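Keeping Fake Fruit (and Other Pretend Food) Clean

Posted 6/21/19 in Around the House

I had three emails in one week asking how to wash artificial fruit, so I guess it's dusting season for everybody, not just me. I have a lot of the stuff. My aunt Fidelina Ríos kept a bowl of it on every flat surface she owned, and when she moved to the smaller place in Farkstead I came home with two grocery bags full. Grapes, pears, plums, a pineapple with a bald spot. Then the kids' play kitchen got added to the pile, and now I wash more pretend food than real food some weeks!

First thing: figure out what it's made of, and do it before you run any water. You'd be amazed how many different things get called "plastic fruit." Press it with your thumb. If it gives and springs back, it's probably soft vinyl or foam. If it's hard and hollow and sounds like a ping-pong ball when you tap it, that's the molded kind. If it weighs next to nothing and has a shiny skin over it, you've most likely got a foam core with a coating, and that one needs a gentle hand. And if it's heavy and a little greasy feeling, it could be wax. Wax does not go anywhere near hot water. I lost a very nice pear that way in February and I'm still sore about it.
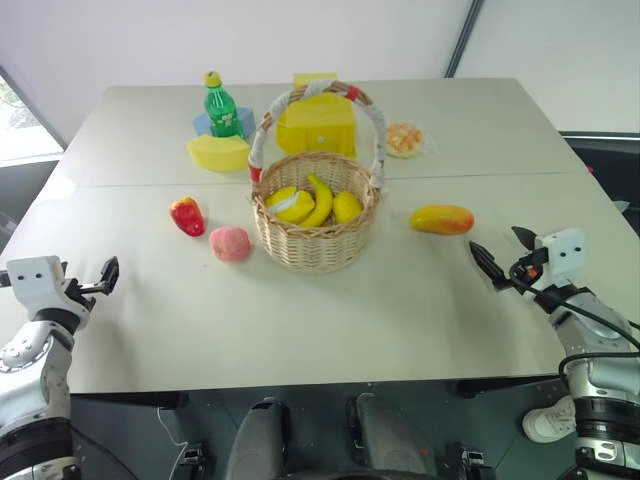

Hard hollow fruit is the easy stuff. Fill a dishpan with lukewarm water and a small squirt of dish soap (I use Provura because it's what the store in town carries, but any mild one will do) and wipe each piece with a soft cloth. Don't leave them soaking. There's nearly always a little seam or a hole where the stem goes in, and water sneaks in there and sloshes around for weeks. If you do get water inside, stand the piece stem side down on a folded towel overnight, then give it a good shake over the sink.

Soft vinyl gets sticky with age and soap alone won't shift it. Make a thin paste of baking soda and water, rub it on with your fingers, leave it for 15 minutes and rinse. Sometimes it takes two rounds. If it's still tacky after that, dust it very lightly with cornstarch and brush off the extra. It won't last forever but it'll get you through a holiday.

Coated foam is the one people ruin, me included. The coating can wrinkle and crack over the years, and once it starts, scrubbing only helps it along. No soaking, no brushes, no magic erasers (I know, I love them too). Take a barely damp cotton cloth, dab, and let it air dry away from the sun. For dust down in the creases I like a dry makeup brush, the big fluffy kind. I also stopped picking those pieces up by squeezing the sides -- cup them from underneath like an egg.

About sunshine: reds go first. I had a dish of apples in my front window that turned the color of a Band-Aid by the end of one summer. Rotate your bowl every so often or just keep it out of the window.

Now, baskets. Most of us keep our fake fruit in one and then wonder why the fruit is dusty again by Thanksgiving. Clean the basket too! Take it outside, turn it over and smack the bottom. Then go over it with the brush attachment on the vacuum. If it's still grubby, wipe it down with a rag wrung out in warm water with a splash of white vinegar and dry it right away, in the shade with some air moving around it. Never put it away damp. Natural fiber will mildew on you faster than you'd think, and then you're buying a new basket. 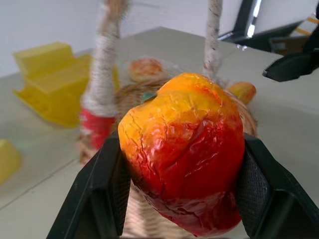
For storage I've tried everything. Plastic bags are no good, they stick to the vinyl pieces and leave marks. Newspaper rubs off (ask me about my gray lemons). What works is plain white tissue paper and a shoebox, one layer deep, lid on, up on a closet shelf. Not the attic. It gets hot enough up there to make the soft ones slump, and the glue on the leaves lets go.

Speaking of leaves, if one falls off, a dot of tacky craft glue will hold it. Skip the super glue, especially on foam. Some kinds will eat right through it and you'll be left with a crater. Try any glue on the bottom first and give it an hour.

My neighbor Berley asked if she could run her grandkids' play food through the dishwasher. Hard pieces, top rack, in a mesh bag, with the heated dry off -- I've done it and nothing melted. Anything painted I'd still do by hand, and anything foam stays out of there completely.

One more and I'll quit. If your fruit smells musty, put it in a paper bag with an open box of baking soda, fold the top over and leave it a few days. I did the whole second grocery bag of Fidelina's that way and it took out everything but a little bit of her hand lotion, and I didn't mind that staying.

Next time: getting candle wax out of a tablecloth, which three of you have also asked about.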